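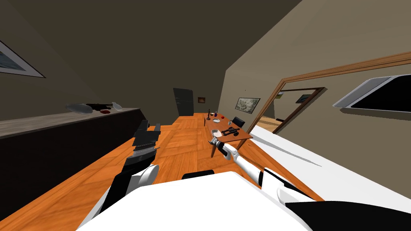 Teaching a robot to clear a table takes a staggering number of tries, and the team at Vundora has decided that most of those tries should happen in a house that doesn't exist. I spent two days at their office in Tedley, and I'm still a little giddy about it! A person puts on a headset, picks up a pair of hand controllers, and is suddenly inside a rendered home with wooden floors and pictures on the walls, looking out over a white robot body with an arm on either side. The job might be moving a plate, and you bring the right gripper up to the near edge of the table and then slow way down, with an apple and a little blue-capped bottle farther back that you'd really like to leave standing. Every motion of both arms gets saved. One finished try is called a demo, and demos are what the learning system eats.

The current set is called Gourlay, and the goal for it is 1000 good demos. On the day I arrived they had 821. "Good" is a stricter word than I expected. A demo gets tossed if the plate is dropped, if an arm bumps the furniture, or if the operator stops halfway to think (I did this constantly). A slow demo is fine. A hesitant one teaches the robot to hesitate.

I got to record for an afternoon, and I'm proud to report that 18 of mine were kept. The strangest part is the missing sense of touch. Your fingers close on nothing, so you learn to watch the gripper and trust it. By the second hour I was leaning sideways in my chair to see past my own elbow, which of course wasn't my elbow at all.

What makes the simulated house so handy is that it can be shuffled. Gourlay has 147 room layouts, and between demos the software can swap the objects, move the table or change the light. Operators grumble about the shuffling, and then they grumble more when it's switched off and they get bored. One of them told me she now sets her own dinner table with the plates well back from the edge.

A simulated plate has no grease on it, of course, and the real test comes in September, when the trained system goes onto a real two-armed machine built by Elloteck. The team expects a rough first week. They've already set aside time to record a smaller batch of demos on the real arms, to be mixed in with the rest. I've asked to come back for that, and I'm bringing my own plates.

Print this article | E-mail this article

Home | Features | Science | Home Tech | Back Issues

Contact us | Copyright 2018 | Back to top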